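An open day at the Votano building
3rd May | By Emília Kováčik
6 comments | 2 shares

The Breltberg line drops you at the bottom of the hill, and Votano has the old brush works at the top, with 1858 cut over the door. I went because a cousin in Esley keeps telling me household robots are nearly here. I came home less sure of that than when I left.

The talk lasted too long. Our guide said "at scale" a great deal and wouldn't say how many recordings a machine needs before it can put away one strap. Thousands? Millions? He said it depended. I asked what happens when the table is a different color and he said that was a good question.

Upstairs is where the examples get made, and I liked it better. People sit at tables and do small chores with their hands while a camera records from head height. Fold, roll, put away, start over. The software, which they call Kwok, is supposed to pick up the pattern. I stayed for six rounds at one table and saw six slightly different folds. Which one is correct? All of them, I was told, and variety helps. Maybe it does. It is also a handy answer when no one has written down what a good fold looks like.

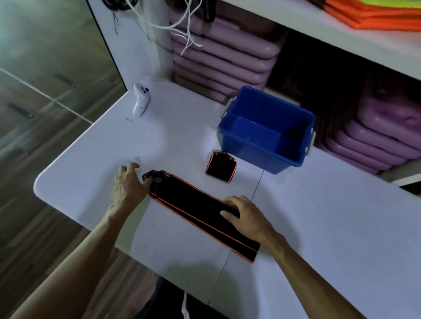 Folding a black and orange strap at the recording table. One bundle already stands by the blue bin.

I asked to see a robot fold one by itself. Not on the open day program, apparently. There was a video, sped up, and the music was loud. The people doing the folding were patient with us and I hope they are paid properly. Coffee was free. Wear flat shoes for the stairs.

Copyright Emília Kováčik | Contact | Back to top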